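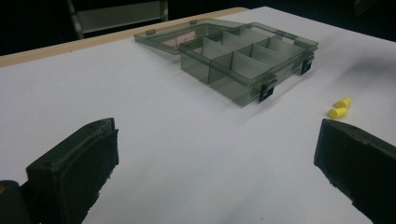 Figure 1. Organizer box with the lid open.

Section 2. Setting up your daily quote

Mulirari sends one short quote to your phone or computer each day. The quotes come from a built-in library of 2,474 entries sorted into 13 themes, such as patience, effort, courage, rest and starting over. You can use the library as it is, add quotes of your own, or do both.

Before you start, finish the steps in Section 1. You need to be signed in, and notifications must be allowed for the app in your device settings.

Choosing your themes

1. Open Mulirari and select Library at the bottom of the screen.
2. Select Themes. All themes are turned on when the app is first installed.
3. Turn off any theme you don't want to receive.
4. Select Save.

Note: At least one theme must stay on. If you try to turn off the last one, the Save button turns gray.

Themes can overlap. A quote filed under both effort and patience will still be sent if only one of those themes is on. To block a single quote, open it and select Don't show again. Blocked quotes are listed under Library > Hidden, where you can bring them back.

Setting the delivery time

1. Select Schedule.
2. Select the time shown next to Daily quote and enter a new one.
3. Choose which days you want a quote. Weekends are off by default.
4. If you want a second quote later in the day, turn on Evening quote and set its time.
5. Select Save.

The two times must be at least an hour apart. If they are closer than that, only the first quote is sent.

Caution: Changing the time zone on your device also moves your delivery time. If you travel and want to keep your home schedule, turn on Lock time zone before you leave.

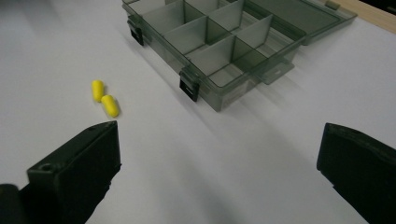 Figure 2. Foam earplugs and a divided organizer box.

Adding your own quotes

1. Select Library, then My quotes.
2. Select the plus sign.
3. Type or paste the quote. Long passages are accepted, but only the opening lines appear in the notification – the rest shows when you open it.
4. Enter the name of the person who said or wrote it. Leave this blank if you don't know. The app will show "Source unknown".
5. Assign at least one theme. A quote with no theme is kept in My quotes but is never sent.
6. Select Save.

Quotes you add are private. They are not shared with other users, including people on the same family plan.

To bring in a list from another program, save it as a plain text file with one quote per line. Put the author's name at the end of the line after a vertical bar. Then select My quotes > Import and choose the file. Lines that can't be read are skipped and listed on the next screen. Fix these in the file and import it again. Quotes already in your list won't be added a second time.

Note: Lists exported from Besdale journals use a tab in place of the vertical bar. Mulirari reads both.

Printing a weekly sheet

The weekly sheet puts your quotes on one page with space beside each for a written note. Some people find it easier to keep up the habit on paper.

1. Select Schedule, then Weekly sheet.
2. Choose the week.
3. Choose a layout. Grandon has wide lines for handwriting. Correia has narrow lines and larger type for the quotes.
4. Select Print.

Caution: Printing a sheet fixes the quotes for that week. If you change your themes afterward, the new themes take effect the following week. To cancel a sheet, select Weekly sheet > Release week.

Use letter-size paper. On smaller paper the last day may move to a second page.

Pausing and restarting

Select Schedule > Pause to stop all quotes. Your themes, times and personal quotes are kept. Select Resume when you want to begin again. Quotes you missed during a pause go back into the library and may be sent later.

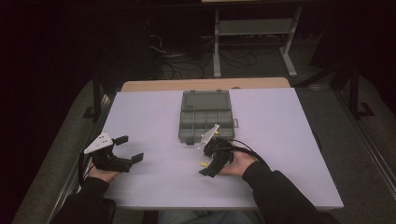 Will I get the same quote more than once?
A library quote is not repeated until every quote in your active themes has been sent. If you keep only one or two themes on, repeats will come sooner. Quotes from My quotes can be set to repeat at any interval – open the quote and select Repeat.

If the daily quote does not arrive, check that your device is not in a silent or focus mode at the delivery time, then see Section 5, Notifications.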